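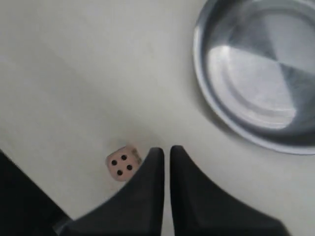 Jukitz中文学校是Skullisden镇上的一所周末学校，面向四岁到十六岁的学生，也开成人班。学校教普通话和简体字，高年级选修课里有繁体字阅读。学生的情况差别很大，有的在家天天说中文，有的只听得懂爷爷奶奶的几句话，有的家里没有人说中文。分班看听说水平，年龄放在第二位。启蒙班不用课本，头几周学颜色、家人、食物和数字。学数字靠掷骰子，四个黑点朝上，孩子就说“四”，再到桌上找四张卡片，或者站起来拍四下手。量词也这样带出来：四个、四只、四本。等孩子能听着数字做动作，老师才在黑板上写“四”字。

学校的由来

学校最早是几个家庭合租一间屋子办的识字班，地点在Grube街的旧邮局楼上。那时候没有分班，大孩子和小孩子坐在一张长桌旁，家长轮流讲课，教材是从各家带来的，版本都不一样。后来学生多了，楼上坐不下，学校搬到现在的校舍，和一所音乐学校共用走廊和院子。旧邮局楼上的长桌也搬了过来，现在放在图书室里，桌面补过两次漆。

学校登记为非营利机构，收入来自学费、教材费和春节晚会的门票。账目每学年公布一次，家长可以在办公室查阅纸质版。

目前的班级

本学年在册学生53人，分为启蒙班、初级一班、初级二班、中级班、高级班和成人班。

启蒙班收四岁到六岁的孩子，每次上课九十分钟，中间休息一次。课上以听和说为主，下半学期开始描红。

初级班从拼音和基本笔画学起。拼音安排在识字之后，先认得一批常用字，再学拼音，这样学生不容易把拼音当成英文字母来读。两个初级班的进度相差半年，中途可以换班，由任课老师和家长商量决定。

中级班开始写段落，每两周交一篇短文。题目多半很日常，比如写一封请假信、介绍自己住的街、说明一道菜怎么做。老师改完以后，学生要重抄一遍，两稿都留在作文夹里，学年结束时带回家。

高级班读整本书。上学年读了两本小说和一本散文选，课堂讨论全部用中文进行。想参加中文水平考试的学生可以在高级班另外报名辅导，辅导不计入正常课时。

成人班在傍晚上课，分零起点和会话两个小组。学员里有准备去中国工作的人，也有孩子在本校读书、想跟着一起学的父母。

教材

初级和中级使用学校自编的《Brulletora读本》，共六册。书名取自早年住在镇上的几家人常去野餐的那座小山，读本里的许多课文也以那里为背景。编写时有一条原则：课文里的事情，学生在本地就能遇到。所以第一册里有校车、雪地和图书馆，没有胡同和四合院；第四册以后才逐渐加入中国的城市、节日和历史故事。

读本每隔几年修订一次。最近的一次修订换掉了第二册里讲电话卡的课文，学生已经不知道电话卡是什么。第三册的生字表也重新排过，旧版有几个字在课文里出现之前就进了练习。手里有旧版的家庭可以继续用，老师会发勘误页。

图书室

图书室现有中文图书1,282册，以儿童读物为主，另有词典、字帖、连环画和少量成人小说。课间和放学后半小时开放。每个家庭一次可以借五本，借期三周，可续借一次。首次借书交押金200克朗，离校时凭收据退还。

图书上贴有颜色标签，绿色带拼音，黄色部分带拼音，红色不带拼音。标签只说明难易，不限制哪个班的学生借哪种书。

欢迎赠书。请先发邮件告知书名和册数，我们目前不收百科全书和过期杂志，书架已经放满。

教师

学校的教师都有中文教学或语言学方面的学历，或者有多年的课堂经验。新教师到校后先听课六周，再和一位老教师合带一个班。教师每学期集中备课两次，互相看教案，也一起讨论学生作文里反复出现的问题，例如“了”的位置、“在”和“有”的混用。

每个班配一名助教，多数是从本校高级班毕业的学生。助教负责小组练习、收发作业，启蒙班的助教还要带孩子去洗手和换鞋。

上课时间与费用

学年从九月开始，到次年六月初结束，假期与镇上的公立学校一致。遇到大雪停课，办公室会在早上七点半以前发短信，缺的课在学年末补上。

儿童班学费每学年900克朗，可分两次交清，同一家庭的第二个孩子减半。教材费另收，按实际领取的册数计算。成人班按学期收费，费用见报名表。开学后四周内退学，退还未上课时的学费；四周以后不退，但可以把名额转给弟弟妹妹。

需要减免学费的家庭请直接和办公室联系，不用写申请理由，填一张表即可。

校内活动

除了上课，学校每年办三次较大的活动。秋天是朗读日，每个学生在小礼堂读一段自己选的文字，长短不限，读读本里的课文也可以。春节前后是晚会，节目由各班自己准备，饺子由家长在校舍厨房里包，报名包饺子的人请自备围裙。六月是旧书交换，穿小的书法课罩衫也在那天一并转让。

书法课和象棋小组在下午活动，不另收费，自带毛笔。墨汁由学校提供，请给孩子穿深色衣服。

试听与报名

新生可以免费试听两次。第一次试听前，老师会和孩子聊十分钟左右，看看适合哪个班，没有笔试。启蒙班试听时家长可以留在教室里，从第三次课起在走廊等候。走廊有椅子和热水，请不要使用音乐学校的储物柜。

学年中途只要班里有空位就可以插班。名额已满时按登记顺序排队，有空位后办公室打电话通知，三天内没有答复则顺延给下一位。

办公室设在校舍一层，进大门左手第二间，上课日全天有人。其他时间请发邮件，一般两个工作日内回复。自行车停在院子里，汽车请停到Grube街尽头的停车场，院门前是消防通道。

本页更新于2024年9月22日。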